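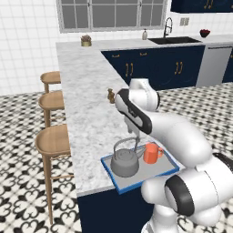 Been comparing two grippers in simulation this month before we spend money on either. One is the Zono two-finger, the other is the Sullico three-finger. Same arm, same controller, same kitchen. The job is clearing a tray, and the awkward part is a kettle with a tall arched wire handle and a mug standing close beside it. That gap is where most of my trouble comes from.

First result, for anyone who only reads one post: the two-finger is better at the kettle and worse at nearly everything else.

I ran 50 attempts with each. Tray position and angle were changed a little every time, so neither one could get by on a memorised path.

The Zono comes straight down over the handle and closes across the wire. When it lines up, it holds. When it is off by more than 8 mm, one finger lands on top of the wire and the arm stops on the force limit.

The Sullico needs more room. Its third finger has to go somewhere, and with the mug that near it often goes into the mug. I counted 14 attempts where it knocked the mug before it had touched the kettle at all.

You can get round that by taking the mug first. I tried it and the knocks mostly went away, but the whole job takes longer and I'd like the planner to have the choice.

On the mug alone the Sullico wins easily. It grips round the body and doesn't care which way the handle points. The Zono wants the rim or the handle and gets fussy about both.

Controller settings, as someone asked last time: Arrieta's stock position control for the approach, then force control for the last bit of the descent. I changed the closing speed and nothing else.

Slower closing helped the Zono quite a lot. The wire swings less when the fingers meet it. It made no difference I could measure with the Sullico.

Usual warning about thin handles in simulation. Contact on a wire that narrow depends heavily on the time step. I halved it and lost 2 of the Zono's good grasps – not many, but enough that I don't fully trust the rest.

We have a real kettle on the bench at Asimthorpe and a loan Zono coming in May. I'll run the same tray positions on that and post the numbers next to these.

If anyone has used the Sullico with the shorter fingertips, I'd like to know how much clearance you got back. The data sheet doesn't give it.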